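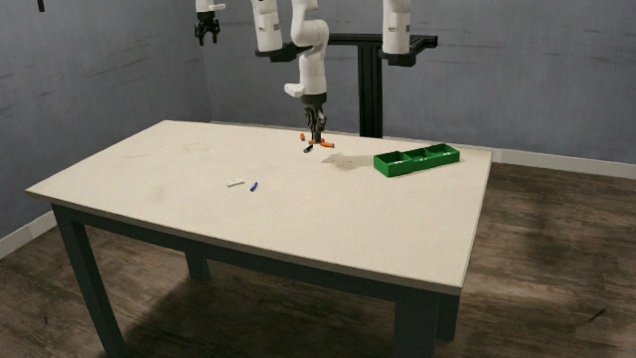
The sorting table in the simulator, one arm down among the parts and the other waiting its turn.

Last updated: March 2020

Search this blog Go

I have been building this two-arm sorting cell in simulation since August, and it has been the most fun I've had with a computer in years. It has also, for the past few weeks, been quietly trying to break itself. I finally found the fault and I'm so pleased about it that you are getting the whole story.

The job sounds easy. Small parts are lying about on the table, and the arms have to pick them up and put them in the green tray with the three compartments. The project is called Geslow, and the planning software that works out the arm movements is a thing called Kwak that I've been adding to in the evenings. The plan is to move it all on to real arms at the Enstead workshop later in the year, so I want it behaving itself before it gets anywhere near real metal.

It mostly did behave. I'd set it going before bed and in the morning there would be a long log full of happy picks. Then I added a check for how hard the fingers were pressing on things, mainly out of curiosity, and the next run stopped dead. The gripper had gone down for a part and kept on going, and by the time the check caught it the fingers were shoving against the tabletop with a force of 400 newtons. My limit was 47. On a real arm that's bent fingers, or a cracked table, or somebody's hand if they'd been silly enough to put it there.

What made it so maddening was how rare it was. I ran 3,000 picks and got 13 bad ones. They weren't all the same part, they weren't all in the same corner, and if I replayed a bad pick by itself it came out perfect every time. I love a puzzle like that for the first evening. By the fourth I loved it rather less!

My first guess was the table height. Both arms hang off the same black stand behind the table, so I thought the model of the stand might be a touch out and everything was reaching too low. I measured it every way I could think of and it was fine. Then I blamed the thin parts, the ones that lie so flat that the fingertips have to come right down to the surface to get hold of them. They certainly made it worse - there's hardly any room for error - but I had two bad picks on a nice fat part as well, so that theory went in the bin.

The thing that cracked it was printing the times next to the heights. (Why I hadn't done this on day one I do not know.) Every single bad pick happened when the second arm had just been told to wait. When one arm is working in the cluster, the other one is supposed to hang back, up high with its gripper open and empty, until the space is clear. Kwak handles this by pausing the second arm's plan and then starting it again. And when it started it again, it reset the clock for both arms.

So picture the first arm, halfway through a slow, careful drop towards the table. The clock jumps back. The planner thinks it has hardly begun and still has all that distance to cover, and it adds the remaining distance to wherever the fingers are now. Down they go, straight past the part and into the table. Replaying one pick never showed it, as there was no second arm waiting and nothing to reset the clock.

The fix was four lines. Each arm has its own clock now, and pausing one leaves the other alone. I've also made the force check permanent, and it does three things:

- stops both arms, not only the one that is pressing
- opens the fingers
- refuses to start again until I clear it by hand

That last one felt fussy when I wrote it, and I have already been glad of it. An arm that trips, shrugs and carries on is a worrying thing to have in a room with people.

I ran the same 3,000 picks again last night and had no trips at all. I know that doesn't prove it's gone, so the next run is a nasty one where the arms are made to pause at random moments as often as I can manage. If anything is still hiding in there, that ought to shake it out.

The physics side is all done in Traltico, by the way, for those who asked after the last post. I'll put the settings file up once I've tidied the comments, several of which are quite rude about the stand.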